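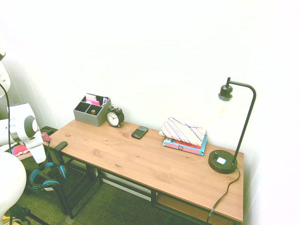
The man who writes the obituaries for the Harb weekly would like it known that he is a cheerful person. "People lower their voices when they meet me," he says. "At the dentist, even. I'm there for a filling."

He has written 534 of them, nearly all for people he never met. The paper pays him $70 apiece and gives him until four in the afternoon. Families send what they have, and what they have is mostly dates.

"I ask what was in the kitchen drawer," he says. "You get nothing useful out of 'What was she like?' She was kind, she loved her garden. Everyone in this county loved her garden. Then you ask about the drawer and it's 3,000 bread ties, sorted by color, and now I've got a first line."

Not every family wants the bread ties in print. One son from out on the Gandesier road cut his father's notice down to the name, the years and the make of his tractor. "Best thing I ever ran," the writer says. "I was a little hurt."

He came to the work after the feed store closed, having answered an ad he took to be for a sports reporter. He did cover one game. He got the score right and the town wrong, and by March he was on deaths full time.

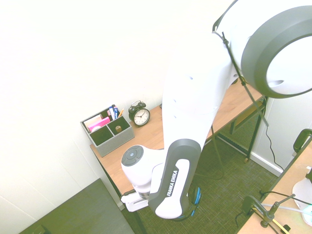
A wooden desk against a white wall.

The rules are few. Nobody "passes" in his column; they die. Nobody loses a battle either, unless there was a war on. Pets may be listed among the survivors, a policy that brought in 189 letters, most of them from the same two households.

"One side said it was an insult to the grandchildren," he says. "The other side wanted the cat listed first."

Has he written his own? He has, several times – it keeps running long. His wife read the latest draft and handed it back with one question in the margin, which was who this was supposed to be about.

"So I'm on the sixth version," he says. "I've put in the filling."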